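How Children in Limadbridge Learn the Names of Colors in Two Languages
Student project report by Ksawery Ziółkowski

I grew up speaking Polish with my grandmother and English with everyone else, and I still hesitate over the word for purple. That small wobble is where this project began (thank you to our teacher for letting me run with it!). I wanted to know if younger children who speak two languages at home mix up their color words, and which language they reach for first.

In May I visited the Saturday language club on Rutkowska Street, where 33 children agreed to talk with me, all with a signed form from a parent. Most were five or six years old. I chatted with each child for a few minutes, first in one language and then in the other, and wrote down every color word I heard, including the made-up ones, which were my favorite part of the whole project.

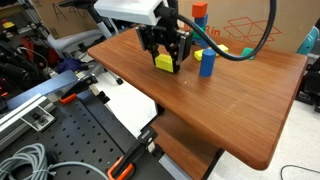

The easy words came quickly. Red, blue and yellow were known by nearly everybody in both languages, and the children seemed proud to say them. Orange was harder, and so was anything between green and blue. One girl told me very seriously that a color could be "blue on weekdays," and I had no box on my form for that.

Polish made things more interesting, as it has two everyday words where English mostly gets by with blue: niebieski for the lighter shades and granatowy for navy. Nine children used both. The rest called everything niebieski and were perfectly happy about it.
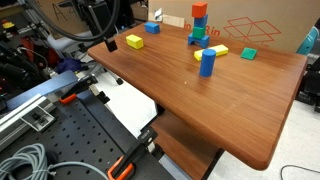 Figure 2. Foam blocks on a wooden tabletop, with a tower of blue, green and red-orange pieces.

I should admit some weak points. My group was small, I was a stranger to most of the children, and I always began with English, so they may have been tired by the time we got to Polish. If I did this again I would switch the order for half of them and bring a quieter pen.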